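Getting the padding back into a molded case

Posted in Fixing & Mending, May 2022

I took the soft liner out of my old Revby carry case to wash it and now I can't work out how it goes back. The case is two hard black shells and one thick padded piece that folds over on itself. I've tried 7 times and I always end up with a lump at one end. Is there a trick to it, or did I shrink the thing?

Rory Pringle

Oh, I know this lump! Mine did the same back in March and I nearly threw the whole lot in the trash. Start with the liner by itself and leave the shells alone until the padding has its shape back. Cold water won't have shrunk it, by the way, but check that it's dry right through (mine took 10 hours on the rack).
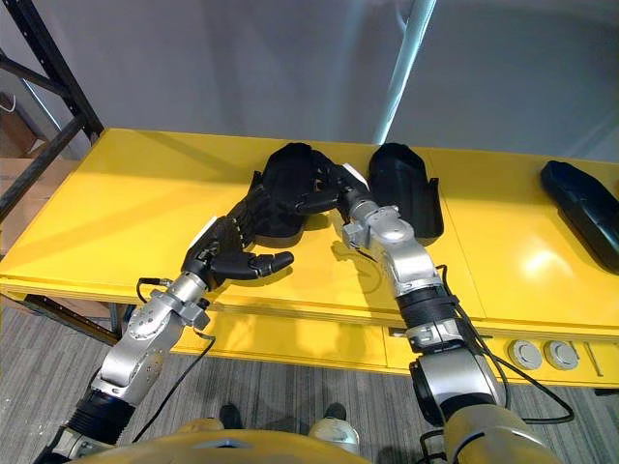 The folds are where the lump comes from, so work on those first. Get your hand right inside the opening and push the padding out from there - pressing on the outside only moves the lump along. I like a big smooth table for this, a yellow one if you can get it, as black padding and black molded pieces show up so nicely against it. Keep the shells off to one side with plenty of elbow room. Then the rounded end goes in first, and you smooth toward the other end with your fingers flat. Mine went in on the second try after that.

Annag Chisholm

What she said about doing the liner first. I also put a few dabs of fabric glue in mine, wish I hadn't, it came out stiff.

Enar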